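News > Press Releases > Products and Services

Skoltis Introduces Naltar Keepsake Boxes for Family Recipes and Handwritten Letters

PRARKACH, 3 July 2018 – Skoltis, a maker of paper storage goods for the home, today announced Naltar, a line of keepsake boxes for handwritten recipes, letters and other small family papers. The boxes are on sale now through the Skoltis catalog and at the company's shop on Michalski Street.

Each Naltar box is made of acid-free board and comes with 34 clear sleeves, 10 blank divider cards and a short printed guide to sorting old papers. There are 2 sizes. The smaller one fits standard recipe cards and most postcards. The larger one takes letters folded once, school certificates and programs from weddings or recitals.

"People bring us shoeboxes," said Tia Stockdale, product manager at Skoltis. "There is a pie recipe in somebody's handwriting, and under it a letter from an uncle, and under that a water bill from years ago. They want to keep the first two and they don't know where to start. The guide in the box is meant for that first afternoon."

The guide was written by Melaniia Savchuk, who has taught the company's free sorting workshops in Prarkach. It covers taking out rusty staples and paper clips, flattening creased sheets under a heavy book, and what to do with tape that has turned yellow. Savchuk advises leaving old tape alone on anything that matters.

"Pulling it off takes the ink with it," Savchuk said. "Put the page in a sleeve, copy the words onto a fresh card while you can still read them, and keep both together."

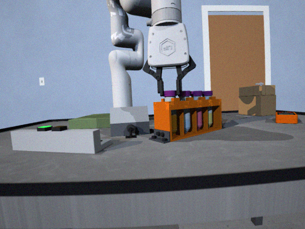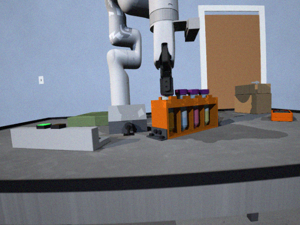

Renderings: white robot arm and orange test tube rack

Before the launch, Skoltis asked customers to send in copies of the handwritten recipes they had kept. By the end of May the company had received 3,135 of them. Cookies and holiday breads were the most common, followed by pickles. Many cards had notes in the margins from more than one person, and the sleeves were made clear on both sides so that notes on the back can be read without taking the card out.

The divider cards are blank on purpose. Early versions had printed headings such as Soups and Desserts, but testers who were storing letters had no use for them, and several people sorting recipes wanted to file by the name of the cook. A soft pencil works best on the card stock. Skoltis does not recommend felt-tip markers, which can bleed through.

Boxes should be kept on a closet shelf or in a cabinet in a lived-in part of the house – not in an attic, garage or basement, where heat and damp can damage paper. Newspaper clippings should go in their own sleeves, away from letters and photographs.

Extra sleeves and dividers are sold separately and fit both sizes. Customers who already own a Skoltis letter file can move their existing sleeves into the larger Naltar box without trimming them.

Skoltis will continue its sorting workshops at the Michalski Street shop through the summer. The workshops are free, and visitors may bring one box or bag of papers from home. Space is limited, and places can be reserved at the shop counter.

About Skoltis

Skoltis makes boxes, folders, albums and sleeves for storing paper at home. The company is based in Prarkach.

Press contact: Tia Stockdale, Skoltis, Michalski Street, Prarkach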